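Progress report to Lerkorness: comparing hand-held grippers for chopstick and utensil sorting

June
By Glenys Bright
3 comments | 12 shares

We are now halfway through the gripper comparison that Lerkorness agreed to fund in the spring. The question is still the one in the proposal: which of the two fingertip designs lets a person record clean picking of thin objects at a table, using a pair of hand-held grippers, one on each hand.

The two designs are the Geline tip, a soft pad over a stiff core, and the Prendergast tip, which is flat and harder. Both fit the same hand unit, so the only thing we change between sessions is the tip.

Work done this period

Carleen Ormsby and I recorded 554 usable episodes out of a planned 1000. Another 54 were thrown out, most of them for lost tracking when one hand passed over the other. The two tips have had nearly equal time. We changed tips at the end of each block and recalibrated the opening width before starting again.

The task is sorting chopsticks and small utensils into bins. We picked it for the thin sticks, which were the objects that gave the most trouble in the pilot. A stick lying flat leaves very little for a tip to get under, and it rolls if the first touch is off center.

What we found so far

The Geline tip holds better once it has a stick, and drops are rare. It is slower to pick up, as the pad folds when it meets the tabletop. The Prendergast tip picks up faster but lets sticks turn in the grip, so they go into the bin at odd angles. For thicker utensils we see no difference worth reporting.

Operators also tire sooner than we planned for. We cut blocks to 12 minutes and the error rate in the last part of each block came down. 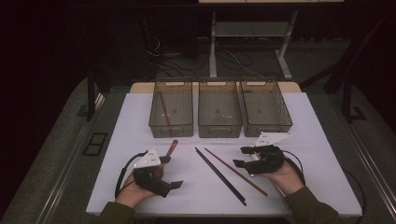 Sorting task, both grippers in use, three bins at the far side of the table.

Problems

Cable strain is the main one. The cable on the left unit failed twice at the connector, and we lost most of a morning each time. Prirero sent replacements with a longer sleeve and those have held up. Smoky plastic bins also give small reflections that confuse the object labeling in some recordings. We will test a matte set before deciding whether to relabel.

Budget and next steps

Spending is on plan apart from the spare cables, which came out of the small parts line. We do not need to move money between lines.

Next period we will finish the remaining episodes, run both tips with a second pair of operators, and train the same policy on each set. Carleen will send the episode log and the failure notes separately. We would like a decision from Lerkorness on the matte bins before the next block of recording starts.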